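Open Afternoon at the Joltham Workshop – Gallery

In May we opened the Joltham workshop to visitors for one afternoon. The program had room for 66 people in small groups, and each group got 30 minutes at the robot bench before moving on to the machining side. Aldo Cattaneo ran the bench and took most of the questions.

The demonstration was a parts handling job that Mazza set up for training new operators. The arm goes to a small metal part, closes on it, lifts it and puts it down in a tray. Visitors who wanted to try could step the arm through the moves by hand, using the pendant, at low speed.

Aldo began each session with the gripper. The two fingers carry rough pads on their inner faces, and most of his talk was on how the pads are replaced and how to tell when they need it. He passed a spare pair around so people could feel the grit.

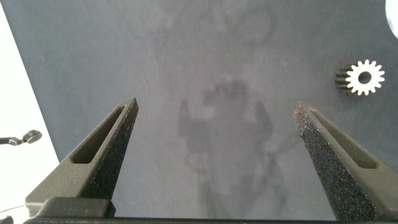
Do you need to know programming to run a cell like the one at Joltham?
An operator can learn the daily work in a short course that has no programming in it. Writing a new job from scratch takes longer, and at Joltham two people do that for everyone else.

The gear on the dark work surface, with the gripper open and well clear of it. Small spur gears are awkward parts to pick up, and Aldo spent some time on where to take hold: on the flat faces if the height allows, across the teeth if it doesn't.

Several visitors asked about speed. The bench arm was held to 40 percent for the afternoon. The production cell at our Wisthorpe site runs the same kind of job faster, behind a guard, and we don't open that one to the public.

A group from Cleltent stayed on after the last session to talk about tray layouts – they handle shafts and bushings and have trouble with parts rolling. Aldo gave them a drawing of the tray we use, and they have promised to send one of theirs.

The bench closed at 5. Thanks to all who came, and to the machining team for keeping the coffee going. Slides from Aldo's talk can be had from the front desk at Joltham.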